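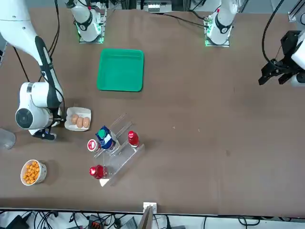 Ludivine Mallet sold her first dozen eggs from a card table at the end of her mother's driveway in Enddale. She was eleven. The hens belonged to a neighbor, who let her keep half the money.

"I spent it on a flashlight," she says. "I wanted to see what they did in there at night. They sleep. That's all they do."

She now keeps 127 hens on a piece of rented pasture off the county road, and most of the people who buy from her have met at least one of them. I went to see her on a Thursday in April, when the grass was coming up and the hens had gone back to laying properly after the short days. We talked in her kitchen, and then in the shed where she washes and packs, and then in the kitchen again when the rain started.

Mallet did not set out to farm. She worked for years in the billing office at Cleltora, a company that handled paperwork for dental practices, and kept six hens in the yard on the side. When the office closed she was offered a transfer to another state and turned it down.

"People think I had a plan," she says. "I had severance and a chicken coop. My sister told me to take the transfer. She still thinks I should have."

The land came through the Athanasiadis family, who used to run sheep on it and wanted someone to keep the fences up. The rent is low and the lease is renewed every spring by handshake. She would like it in writing. She has asked twice.

"Mr. Athanasiadis says if we write it down we'll have to read it," she says. "So I've stopped asking. I do the fences."

Her days start at five-thirty. She opens the houses, checks the water, and moves the netting if it is a moving day. The first collection is at nine and the second after lunch. In summer there is a third, because she doesn't like eggs sitting in a hot nest box. Feed comes in 50-pound bags from the mill in town, and she carries them from the truck herself, though she has started to think about a hand cart.

I asked what takes the most time, expecting her to say the cleaning. She said the phone.

"Somebody wants to know if I have any. Somebody wants to know if I'll have any Saturday. Then they want to talk about their own chickens, which is fine, I like that, but I've got a bucket in my hand."

The question she gets most often is about color. Customers ask for brown eggs and believe they are better for you. Mallet keeps mostly brown layers because that is what sells, and she tells anyone who asks that the shell has to do with the breed of the hen and nothing to do with what is inside.

"I had a man argue with me for ten minutes," she says. "He said he could taste it. I told him to have somebody else crack them for him and try again. He came back the next week and bought brown ones. He didn't bring it up."

Yolks are a different matter. Those do change with the feed and the grass, and hers get darker as spring goes on. She had a woman return a carton because the yolks were too orange. Mallet gave her the money back and ate the eggs.

She is careful about washing. Her method is plain warm water, warmer than the egg, and no soaking. Dirty eggs go in a separate basket and end up in her own refrigerator or with the neighbor's dog. She buys her cartons from a supplier called Polisard, and is annoyed with them at the moment over a late delivery.

"They sent me the 18-count. I don't sell 18. I've got a stack of them up to here in the shed," she says, holding a hand level with her shoulder. "They said keep them. What am I going to keep them for?"

Money is tight but it works, she says. She sells at the gate, to two restaurants and to a bakery that takes all the small ones. Winter is hard. The hens slow down and the feed bill doesn't. She could put lights in the houses to keep them laying, and plenty of people do. She has gone back and forth on it.

"I tried it one year. I got more eggs. I also had to run a cord across the pasture and go out at ten at night when it tripped. So the next year I let them rest, and I rested too."

She lost 40 birds in one night, her third year, to a pair of raccoons that got under a loose panel. She doesn't like to talk about it and told me about it mainly so that I would write down that panels need to be checked from the outside as well as the inside. She checks them every evening now, walking the whole way around each house with her hand on the boards.

"You can't see a gap from in there if there's straw against it," she says. "I thought I'd looked."

When the rain came on harder she made coffee and put some eggs on to boil for lunch. She starts them in hot water and peels them under the tap. Very fresh eggs don't peel well, and she uses ones that are at least a week old. This is a thing she has to explain to customers who buy the day's eggs on Saturday for a party on Sunday.

"They call me up. They've got deviled eggs that look like the moon. I say, did you use the old ones? No, they wanted to use the nice ones."

She doesn't eat as many as people assume. Two or three a week, usually at supper, usually fried. Her daughter won't touch them. Her daughter is fourteen and helps with packing on weekends for pay, and has told her mother clearly that she will not be taking over.

"That's all right," Mallet says. "I didn't ask her to. She's good with the labels, though."

As for getting bigger, she has thought about it and doesn't want to. One of the restaurants asked if she could double what she sends. That would mean another house, more netting and probably a hired person, and she would have to be somebody's boss. She told them no and suggested a farm on the other side of Enddale. They kept her order the same and placed a second one over there.

"I can look after this many and know when one's off," she says. "Past that I'd be guessing. You notice a hen standing funny -- you notice it because you saw her yesterday."

I asked what she would tell someone who wanted to start. She took a while to answer and then gave me what she called the short version, which I have set down in the order she gave it.

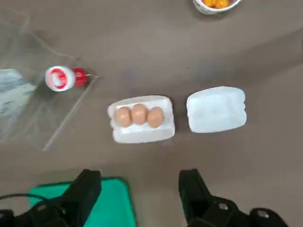

Mallet's advice for a first flock

Start with fewer birds than you want. Six is plenty for a household, and you will be giving eggs away by May.

Build the house before you buy the hens. "Everybody does it the other way around," she says. "Then they've got chickens in the bathtub."

Buy a feed bin with a lid that latches. Mice will find anything else.

Ask the neighbors first, and take them a carton once the hens are laying.

Write down what you spend. She didn't for the first two years and still doesn't know what they cost her.

She walked me out to the car at a quarter to two, with her hood up, on her way to the second collection. She asked if I wanted any of the 18-count cartons. I took four.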